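Ticket 3240
Product: Pradetti flatbed knitting machine, 200 needles, standard gauge
Category: Fabric faults / cast-off edge
Opened by: Inês Seixas
Opened: 7/10/24
Assigned to: Wekesa Kirui, Merik customer support
Priority: Normal
Status: Closed, with one item carried over

Reported problem

Rectangular panel in plain stockinette, red, machine knit. The top edge will not stay closed after the work is taken off the needles. Loops open along the edge, mainly toward the right-hand side, and the last row starts to run when the panel is handled. Side edges are fine. Fabric in the body of the panel is even. Same fault on two panels from the same cone. Yarn is Mussa wool blend, red. Panels are intended as the front and back of a cushion cover, so the top edge has to be seamed.

Entry 1, Kirui

Asked for tension dial setting, cast-off method, number of needles in work and type of yarn feed. Asked whether the sinker plate brushes turn freely. Asked customer not to steam or wash the panels until the edge is secured.

Entry 2, Seixas

Tension dial 7 for the whole panel. Latch tool cast-off, worked right to left, starting at the carriage side. Brushes turn. Yarn goes through the mast and the tension disc, no knots found. I did not use waste yarn. The panel comes off the machine straight from the main yarn.

Entry 3, Kirui

Tension 7 is within range for this yarn. Two possible causes at this point:

a) Cast-off worked too tight at the start, tail not secured, so the first loops pull back out.
b) One or more needles near the right end not closing fully, leaving a loop on the shank that is missed by the latch tool.

Test for (b): push all needles in work to holding position and look along the bed from the end. Any latch that sits lower than its neighbors, or does not swing under its own weight, should be replaced. Do not oil the latches with household oil. Use the oil supplied with the machine.

Entry 4, Seixas

Done. Needle 14 right of center has a stiff latch. It closes if I push it with a fingernail but does not drop. The rest swing freely. Swapped it with a needle from the far left end, outside the working width.

Entry 5, Kirui

Good. Keep the stiff needle out of use. Part number for a replacement is 390, sold singly. Please knit a short test swatch, same yarn, same tension, with the following changes:

Knit the last row at tension 9.
Change to waste yarn and knit eight rows.
Drop the work from the machine.
Cast off the open stitches by hand on a flat surface, using the latch tool or a crochet hook.
Pull the tail through the last loop and tighten.

Entry 6, Seixas

Swatch is fine, edge holds. Before I redo the panels I would like to know if the existing one can be saved. I have laid it out flat on the bed in the spare room (sheet underneath, no ironing board big enough). It lies smooth, and the columns of stitches run straight. The top edge is the problem, it is uneven and there are loose loops at the upper right. 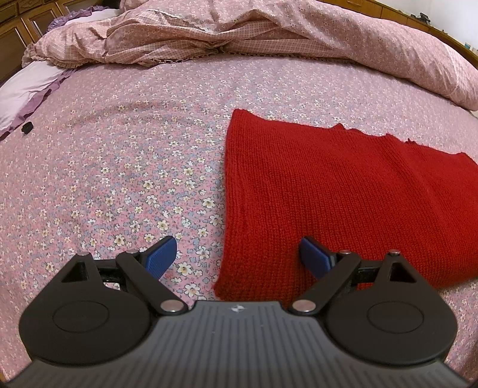

Wekesa Kirui replied that the panel could be saved, provided no loop had dropped more than two rows. The steps were to put the loose loops on a spare needle or a length of smooth thread, unravel the last full row by hand until the edge was level, then cast off again with a larger hook. Any frayed end shorter than a finger should be joined to new yarn before casting off.

Entry 8, Seixas

Loops picked up on cotton thread. One had dropped a single row, latched back up. Unraveled two rows, which removes the fuzzy part. Cast off with a larger hook. Edge is level and has some stretch. Panel is now two rows shorter than planned, will be absorbed in the seam.

Entry 9, Kirui

Steam lightly from the back with the iron held clear of the fabric. Leave flat until cool. Do not press the cast-off edge.

Entry 10, Seixas

Steamed and left overnight. No loops have opened. Second panel repaired in the same way, only one row removed. I will unravel one more on that side so the two match.

Resolution

Stiff latch, compounded by a tight cast-off with no waste yarn. Needle exchanged, cast-off method changed, both panels recovered.

Carried over

Needle 390 on back order from the Stondmont warehouse until August. Customer to be notified when it ships.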